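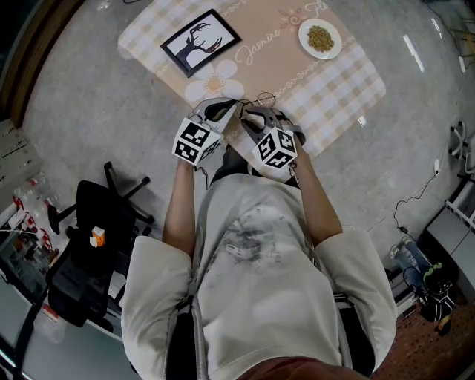

Roald Ljungberg
Sat 21 January
Thread on finishing timber tabletops with hardwax oil, mostly on coat weight, because that's where the failures I get sent come from. Applies to interior work. Outdoor furniture is a different set of problems.

Roald Ljungberg
Terms first. Hardwax oil is a drying oil, usually linseed or tung, with carnauba or candelilla wax and a solvent. Some are solvent-free and use a second component to speed the cure. The oil goes into the wood and hardens. The wax stays near the surface and gives you the sheen and most of the water resistance.

Roald Ljungberg
It does not build a film the way polyurethane does. People who come from varnish put on three thick coats and end up with a soft, tacky layer that prints when you set a mug down. The excess has nowhere to go. It skins over on top and stays gummy underneath.

Roald Ljungberg
Sanding. On a dense hardwood I stop at 120 or 150. Go finer and you burnish the surface, the pores close up and the oil sits on top. The tin will give a range. Stay inside it even if 240 feels nicer under the hand.

Roald Ljungberg
End grain is the exception. It drinks far more than face grain and goes dark. I take end grain two grits past the face so the colour matches. Test it on the offcut from the same board, same orientation.

Roald Ljungberg
Raise the grain once before the last sanding. Damp cloth, leave it until properly dry, then one light pass with the final grit. Skip this and the first wet glass does it for you, in a ring.

Roald Ljungberg
Dust. Vacuum, then a cloth lightly dampened with the solvent the maker lists. No tack cloths. Some of them leave a resin that shows up as dull streaks after the first coat, and you will blame the oil.

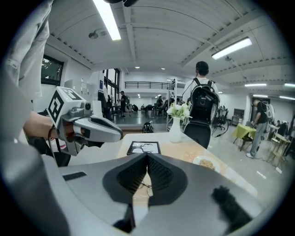 Roald Ljungberg
Coat weight, then. I weigh the tin before and after on a kitchen scale. It's the only way I know to compare one bench to the next. Spread rate on the label is given in square metres per litre, so convert it to grams for your own top and write it on masking tape on the lid.

Roald Ljungberg
White pad or a plastic spreader. Work a small area, push the oil around until the surface looks evenly wet, wait out the time on the tin, wipe everything off with a lint-free cloth. Then wipe again with a clean one. The second wipe should come up nearly dry.

Roald Ljungberg
Lighting matters more than the applicator. Put a lamp low at one end and look along the top from the other. Missed wipe-off shows up as a glossy patch. From straight above you won't find it.

Roald Ljungberg
Rags. Oil-soaked cloth can self-heat and catch fire. Lay them flat outside, single layer, until stiff, or put them in a metal can of water with a lid. Do not ball them up in the shop bin. I know you've heard it.

Roald Ljungberg
Cure time. Touch dry is overnight in a warm shop. Full cure is weeks. Heat and airflow help, high humidity slows it. I had a top in December in an unheated garage that still smelled of oil and took a fingernail mark long after it should have been hard. Moved it indoors with a fan on low and it came good.

Roald Ljungberg
During the cure: no wet cloths, no rubber feet, no tablecloth. Vinyl placemats are the worst of the lot. They trap solvent and leave a grey shadow with sharp edges.

Roald Ljungberg
Asked in replies which brand. I ran 4 panels for this, same ash board, same grit, one product each: Odovex, Stirnwood, Lie and Tresodach. All applied the same afternoon, all wiped at the interval on the tin.

Roald Ljungberg
Results, for what one board is worth. Odovex went on easiest and had the lowest sheen. Stirnwood ambered the most. Lie was the slowest to lose its smell. Tresodach is the two-component one and was hard well ahead of the others, but you have to use what you mix.

Roald Ljungberg
Coffee left on each panel for 47 minutes. Faint ring on Lie, nothing I could see on the other three. Red wine for the same time marked all of them slightly. It buffed out of Odovex and Stirnwood with a bit of fresh oil on a pad.

Roald Ljungberg
On price: I paid 800 to have a dining top refinished years ago, in a lacquer that chipped at one corner the following winter and couldn't be patched. Spot repair is the whole argument for oil. Scuff the area, thin coat, wipe off, done.

Roald Ljungberg
Repairing a sticky top. If it's fresh, scrub with a white pad and a little new oil. The solvent in it softens the excess, then wipe the lot off. If it's been weeks, try mineral spirits on a grey pad. If that does nothing, scrape and start over. More oil left on top makes it worse.

Roald Ljungberg
Upkeep is a barely damp cloth and a mild soap. Avoid anything with ammonia, and anything sold as a multi-surface spray. When water stops beading in the spots that get used most, clean, dry, and give it one maintenance coat. On a kitchen table that's every year or 2. On a hall table, far less.

Roald Ljungberg
Correction to the sanding post: for maple I go to 180, not 150. It shows scratches under a low lamp that ash hides.

Roald Ljungberg
Undersides. Yes, oil them. One coat is enough. It won't stop seasonal movement, it only evens out how fast each face takes up moisture. If the top is screwed tight to the apron it will still split. Use slotted holes or buttons.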